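Magazine > Features > Work and Machines

The Long Way Round to Picking Up a Packet

Teaching a robot by hand turns out a good deal like teaching anybody else, with more sighing

I had been in the room at Uston for most of a morning before it dawned on me that I was waiting for the wrong thing. I'd come with a notebook and a fairly fixed idea of what robot training would look like: a cage, perhaps, and a big orange arm swinging about behind it, and somebody in safety boots with a clipboard. What I got was an office with a white table, good daylight and people picking things up. Then they put them down again, and then, after a short chat about whether that last one had been any good, they picked them up once more.

The idea is an old one in spirit, even if the tools are new. You can tell a robot where to put its fingers by writing out every movement in code, and for a long time that was how it was done, and for welding car doors it still works beautifully. But a car door is always where you left it. A plastic bag isn't. It slumps, it slides, it catches the light and confuses everyone, and if you squeeze it in the wrong spot it simply folds away from you. So the crew on the Gondach project do the job themselves, with a gripper held in the hand in place of their own fingers, and a camera on the gripper keeps a record of what the tool saw and how it moved. Later on, a robot with the same sort of fingers learns from the recordings.

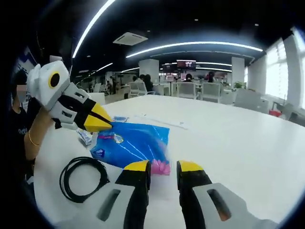 What surprised me was how bossy the tool is. I was given a turn before lunch (they are very patient with visitors at Uston) and found that my own hand, which has been picking things up without complaint for five decades, had no idea what to do. You lose your wrist, more or less. You lose the little finger that steadies everything. All you have is a pinch, and you have to bring that pinch in from a sensible direction or you'll knock the thing sideways, and I knocked the thing sideways four times running. The person beside me kindly said that everybody does. I chose to believe it.

By the second day most newcomers have slowed right down, I was told, and that is when their recordings start to be worth keeping. A good demonstration has a calm sort of rhythm to it. You come in, you pause a breath above the object, you close, you lift. The pause matters more than I'd have guessed. If you rush in, the robot learns to rush in, and it hasn't got your reflexes to save it when the packet shifts. If you dither, it learns that too, and there is apparently nothing quite so maddening as watching a machine dither in precisely your own manner. One of the crew told me about an arm that used to give a small nervous tap before every grasp, and how it took them a week to work out whose habit it was.

They had 259 recordings set aside for the task I watched, and I asked, as I suppose every visitor asks, whether that was a lot. The answer was a shrug and a smile. It's plenty if they're varied and hardly any if they're all the same. So things get moved between takes – nudged, turned, swapped from one side to the other – and the people swap as well, since a left-hander comes at a table quite differently and a tall person comes at it from higher up.

The other school of thought is remote control, and there's a friendly rivalry about it. At Cuautle, a smaller outfit I visited the same month, the operator sits at a desk and steers a real arm across the room, feeling for the grasp through a pair of handles. The great advantage is that the robot can't be shown anything it isn't able to do. The drawback is that it's slow, and tiring, and the arm has to stay where it's bolted. A handheld gripper will go in a backpack. You can carry it to a kitchen or a shop counter or a friend's garage and come home with an afternoon's worth of lessons.

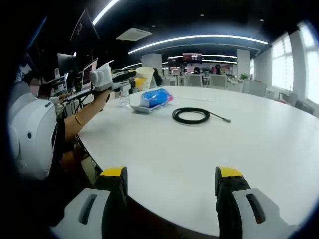 A gripper held out over the round table, with a cup, a bottle, a blue packet and a coiled cable towards the far side.

Cable, by the way, is the one they grumble about. A packet has a top and a bottom and a place you'd naturally take hold of it. A coil of cable has dozens of places, nearly all of them bad, and two sensible people will disagree about which is the good one. I heard six minutes of quite lively debate on the subject, with demonstrations, and at the end of it both sides went back to doing it their own way. Both ways went into the recordings. The software, called Zevalska, is supposed to cope with a difference of opinion, and mostly it does, though now and again it will try to split the difference and reach for the empty middle of the loop.

I went back to Uston once more before I wrote this, late in August, and asked for another go. My hand remembered a little. I came in slowly, held my breath over the packet, closed the fingers and lifted, and for a moment I was absurdly pleased with myself. Then somebody leaned over, turned the packet a quarter of the way round and asked me to do it again.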